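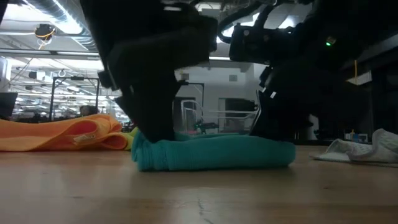
Zu Besuch bei Plumus: ein Nachmittag zwischen Farbpaletten und Platzhaltern

Wer wie ich seit Jahren Vorträge für andere Leute hübsch macht, der kennt Plumus natürlich vor allem von innen, also aus dem Vorlagenkatalog, in dem man abends eigentlich nur schnell ein Zeitstrahl-Layout sucht und eine Stunde später immer noch blättert. Dass es dazu auch ein richtiges Haus mit Treppe und Kaffeeküche gibt, hatte ich mir ehrlich gesagt nie vorgestellt. Als im April dann die Einladung zum Tag der offenen Tür kam, habe ich sofort zugesagt!

Das Studio sitzt in Prunmont, ein gutes Stück hinter dem Bahnhof, und man läuft erst einmal am Eingang vorbei, weil das Schild so zurückhaltend ist (hellgrau auf weiß, ich musste schmunzeln, denn in den eigenen Gestaltungstipps wird genau davor gewarnt). Los ging es um 14 Uhr mit einer Begrüßung und sehr gutem Streuselkuchen, danach wurden wir in kleinen Gruppen durch die Räume geführt.

Über 3000 Vorlagen liegen inzwischen im Katalog, und jeden Monat kommen 40 neue dazu. Ich hatte gedacht, dass da jemand morgens eine Idee hat und sie nachmittags hochlädt, aber so eine Vorlage ist gern mehrere Wochen unterwegs. Zuerst entsteht eine Skizze auf Papier, dann der Folienmaster, und erst ganz am Schluss kommen die Farben hinein. Besonders lange sind wir bei den Diagrammen stehen geblieben. Eine Mitarbeiterin zeigte uns ein Organigramm, das mit vier Kästchen wunderbar aussah und mit elf Kästchen immer noch lesbar war, und erklärte, dass genau dieser zweite Fall die meiste Arbeit macht. Da habe ich an meine eigenen Folien gedacht und lieber nichts gesagt.

Im Raum daneben ging es um Schriften. Dort hängt eine lange Reihe von Ausdrucken, alle mit demselben Blindtext und demselben Titel, und wir durften raten, welche Schrift für die nächste Reihe genommen wird. Die heißt übrigens Skovis und hat 52 Layouts, viel Weißraum und ein ruhiges Waldgrün als Grundton, das sich mit zwei Klicks gegen eine andere Farbe tauschen lässt. Ich lag mit meinem Tipp völlig daneben, die Dame neben mir auch, und wir haben uns sehr gut verstanden.

Nach der Pause gab es noch eine kleine Werkstatt zusammen mit der Druckerei Berisha, die für Plumus die Musterhefte macht. Von denen werden 1000 Stück im Jahr gedruckt, und wir durften jeder eins mitnehmen. Man konnte eine eigene Folie mitbringen und sie als Poster ausgeben lassen, und da sieht man dann doch, was am Bildschirm alles durchgeht: Mein schönes Hellgelb war auf dem Papier praktisch verschwunden, und ein Logo, das ich seit Ewigkeiten benutze, hatte einen ausgefransten Rand. Das wird jetzt endlich neu gezeichnet.

Ein bisschen schade fand ich, dass für Fragen zum Schluss nur wenig Zeit blieb. Ich hätte gern noch gewusst, wie man eine Vorlage sauber zwischen zwei Präsentationsprogrammen umzieht, ohne dass die Abstände verrutschen, aber da stand schon die nächste Gruppe in der Tür. Man hat mir versprochen, die Antwort per Mail nachzureichen, und sobald ich sie habe, schreibe ich sie unter diesen Beitrag.

Wer selbst hinmöchte: Der Eintritt ist frei, anmelden muss man sich trotzdem, und vom Bahnhof aus nimmt man am besten den Ausgang zur Flussseite.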